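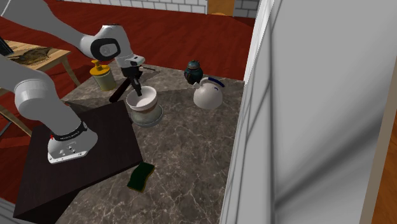

Yamuna Pai
Speaker notes, 30 November 2018

Start with the soup story. Keep it short.

We took over the lunch program at Wimeck in April. The kitchen was cooking for 100 people a day and throwing out a lot of what it cooked. Most of the waste came back on the plates. Very little of it was left in the pots.

Pause. Ask who here weighs plate waste. Wait for hands.

Clifford Beaudoin set up the scale by the dish return. The first month came to 714 pounds. Say the number twice, people write it down.

What we changed: smaller bowls, free seconds, bread on request. That was the whole plan. Menu stayed the same — same cooks, same suppliers.

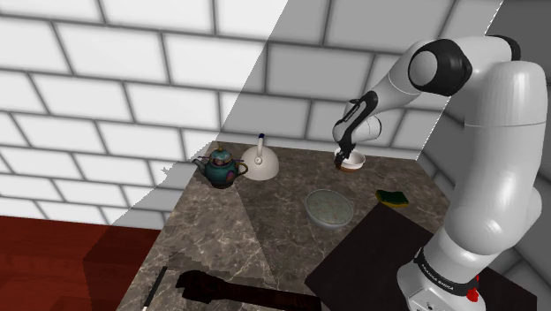
Seconds worried the managers most. They expected a line out the door. Give the real figure: almost 4 in ten people came back, and most of those took half a portion.

Mention the complaints. There were some in the first week, mainly from the warehouse shift, who eat late and have less time to come back up. We let them order a large up front.

Thank Mélanie Caron for the weekly tallies. Cost questions go to Darcy Girard, second row.

Next slide is the signup sheet for the Prerkano site visit. Leave it up during questions.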